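Search tips, recipes, fixes... Go

Getting the Kitchen Back After the Holidays

12/27/21 · 3 min read

The last of the company left this morning and I've been standing in my kitchen with a cup of coffee, working up the nerve to start. If yours looks anything like mine (roasting pan in the sink, half a ham wrapped in foil, a mystery lid on the stove), pull up a chair and let's do this together!

Start with the fridge

I know, you want to start with the dishes. But everything in there is on the clock, and you'll make more dirty containers as you go, so you may as well wash once. Take out one shelf's worth at a time. Anything with gravy gets eaten by tonight or goes in the freezer. Cranberry sauce keeps longer than you'd think, and I stir mine into oatmeal until my husband begs me to stop.

Cut the ham off the bone before you freeze it. I did it the other way in November with a turkey carcass and it took up an entire drawer for weeks.

The roasting pan

Fill it with hot water, add a good squirt of dish soap and a few spoonfuls of baking soda, and go away for 60 minutes. Do the fridge, call your sister, whatever. Most of it will wipe right off. For the stubborn corners I use a balled-up piece of the ham foil, but only on my old beat-up steel pan. Please don't do that to anything nonstick or enameled!

Shiny things

Stainless steel drives me up the wall. You clean it, it looks great, then you walk past and there are streaks all over it again. My neighbor Ilse Hagedorn got me doing it in two passes: warm soapy water first, then a dry microfiber cloth going with the grain. If you still see spots, a little white vinegar on the cloth takes care of them, and then rinse and dry again so it doesn't sit there. I do the toaster, the kettle and the utensil caddy all in one go.
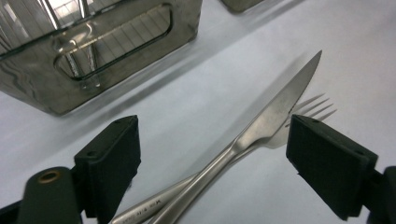 Forks, spoons and the stuff that lives with them

Empty the whole caddy out onto a towel. Mine had crumbs in the bottom, two birthday candles and a key I've been looking for since summer. Wash it, and let it dry upside down on the rack before anything goes back in. Wooden spoons get their own jar, because they hold on to moisture and I don't like them leaning on everything else. Rub them with mineral oil while you're at it.

Tablecloths and napkins

Candle wax: ice cube in a baggie, let it harden, lift it off with a butter knife. Whatever's left comes out with a paper towel and a warm iron (keep moving to a clean spot on the towel). Red wine I soak in cold water overnight, then wash as usual. Check before it goes in the dryer, though! Once it's been dried, that stain has moved in for good.

We use cookies to remember your settings and see which tips get read. Accept / Manage

The oven I'm leaving for tomorrow. There's a puddle of sweet potato in there and it can wait.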